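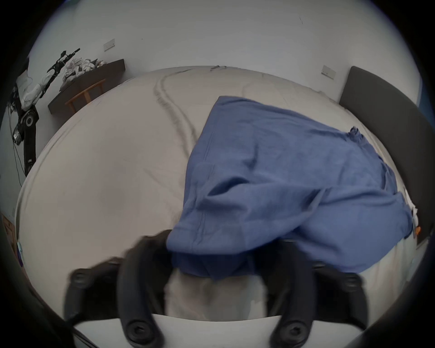 Liltik hand gripper kit: read me first

Hi, and thanks for grabbing this folder. I'm Ginette Baudry, and I've been trying out the Liltik, a hand-held gripper with a camera on it that Britura sells to people who want to record household chores for robot training. These are my notes plus the recordings that go with them. I bought the kit with my own money and Britura hasn't seen any of this.

What's in the folder

There are 1000 clips, sorted into 9 folders by chore. Most of them are cloth jobs (picking up, folding, flattening, moving things across a bed), because cloth is what I wanted to know about before spending more. Every clip comes with a small text file giving the chore and who was holding the gripper, me or Kauko Heinonen. Kauko is left-handed, so if you care about that, sort by holder before you do anything else!

How it handles

The jaws are black plastic and curve in toward each other, and I like the shape a lot for bedding and clothes. You can come at a heap of fabric from low down and close on a fold without having to poke around for an edge. Thin sheets are harder. If the cover underneath is pulled tight you're fine, but if it's loose you'll pinch that too and drag the whole lot along with you. I did this constantly the first week.

The view is very wide, so straight things near the sides come out bent: mattress edges, headboards, shelves. It also takes in a good chunk of the room, so tidy up first if you mind strangers seeing your laundry (I gave up minding). Quick moves blur the jaws. I left those clips in, and you can filter them out with the "speed" column in the index.

The grip spring is stiff. After 4 long sessions my thumb was sore and I swapped it for the softer one sold by Skiltbridge, which fits without any filing. Clips from September on use the soft spring.

Known problems

Folder 6 has some clips where the clock is off, so don't line those up with anything else.
The Rey viewer opens everything but shows the colors too warm. Other players look fine to me.
A few chore labels say "towel" for any square of cloth. I'm fixing these as I find them.

Use the clips however you like, just keep this file with them. If you find a bad label, send me the clip name and I'll put it in the next update.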